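Elif Naz Gündoğdu ran the last stretch to the ferry, coat flapping, and she loved every step of it! November on Groda, and the whole harbor smelled of salt and fried onions.

"You're late," called Pascual Huenchumán from the rail, but he was grinning.

"I brought the plum cake!" she shouted, and jumped.
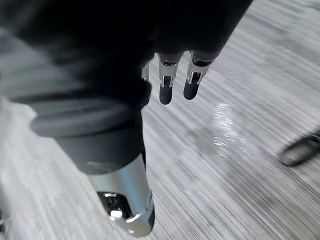

Issue 11, page 16

The engine coughed, the gulls went up all at once, and there was Marnik across the water with its windows lit – her grandmother's town, after all those letters.

"Which house?" he asked.

"The yellow one, by the bakery." She was already cutting the cake, a huge slice for him and a bigger one for herself.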